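Course handout 3: Setting up a shared workroom
Housekeeping and Room Care, evening course, Culbridge
Prepared by Montri Duangkaew

Please read these notes before the practical. In the last handout we spoke about private rooms, where one person decides everything. A shared workroom is different. Many people use it in one day, they come with bags and coats, they eat something, they leave small things on the tables. The room must help them to keep order, and our task is to arrange it so.

1. Zones before furniture

Many students begin with the furniture. They move a table, then a shelf, then the table again. I ask you to begin with a pencil. Draw the room on paper and mark the zones first. In a usual workroom we find the entrance zone, the work zone, the storage zone and the food zone.

Each zone should have one main piece. For the entrance it is the coat rack. For work it is the desk or the big table. For storage it is the shelf, and for food it is the refrigerator with a surface close to it. When you have placed the main pieces, the small things will follow them.

Leave a walking way between the zones. I use 30 inches as the smallest width, and more where people carry bags on the back. A person with a backpack turns around and does not feel what is behind. Keep glass and open cups away from such places.

2. Shelving

We compare two types in this course.

Closed or solid shelving units look calm. Paper stands well on them and small objects do not fall through. They collect dust on the flat boards, so they need a cloth every week.

Wire shelves let the air pass and are good near food, for example for dry goods and clean dishes. Small things tip over on the wires. Put them in a tray or a box first.

A tall unit should stand against a wall and be fixed to it. With brick, ask the building office before you drill. In our old room in Piltesov we drilled into the brick without asking and had to pay for the repair, 2895 in the local money, and I still have the receipt.

Heavy things go low, daily things go between the hip and the eyes, and rare things go on top. Write the label before you fill the shelf. If you write it after, you will only describe the mess.

3. Tables and cloths

A white table shows every spot. Some students do not like this, but I prefer it for a workroom, for the spot is seen and wiped. A table which is old or damaged can have a cloth. Choose a cloth with a pattern, such as checks, for food tables. Plain cloths look dirty after one lunch.

Measure the table and add 12 inches to the length and the same to the width. Then the cloth hangs six inches on every side and does not catch on the knees. Wash a colored cloth alone the first time.

Do not keep things under the cloth. I have found shoes there, and once a whole cake.

4. Light and windows

Ceiling lights with long tubes give an even light, and a white ceiling helps to spread it. Still, place the main desk so that the daylight comes from the side. Frosted glass is useful where people need light but do not want to be looked at. Do not put a tall shelf in front of it.

Clean the window frames in August, when they can stay open for the whole afternoon. Dark frames need a soft brush in the corners.

5. The room in use

A room must be judged when people are in it. Look at how the pieces from the sections before come together: white shelving on the brick wall with a desk before it, a wire shelf beside the refrigerator, a purple checkered cloth on the far table, and a wooden coat rack by the window.
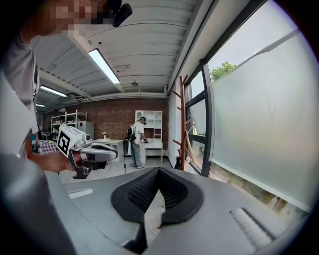 6. Task for the practical

Work in pairs. Draw the plan of a room you know well, at home or at work. Mark the four zones and the walking ways. Then choose one piece of furniture you would move, and write three or four sentences about your choice. Bring the plan on 6th January. Colored pencils are welcome – please no computer drawings this time.

For further reading, take the Nutsugah folder from the course shelf. The part about hooks and pegs is short and very good. Angled pegs hold a coat better than straight ones, and you will need this for handout 4.

Comments

Tài Từ: Thank you for the notes. Is the walking way also 30 inches if a door opens into it?

Montri Duangkaew: Good question. No, count from the edge of the open door. I will add this.

lena_k: My cloth was too short on both sides, I added the 12 only to the length...

Staltstead reader: We have wire shelves over the sink and they rust at the ends. Any advice for this?

Montri Duangkaew: Move them away from the sink if you can. If not, dry the ends with a cloth every evening.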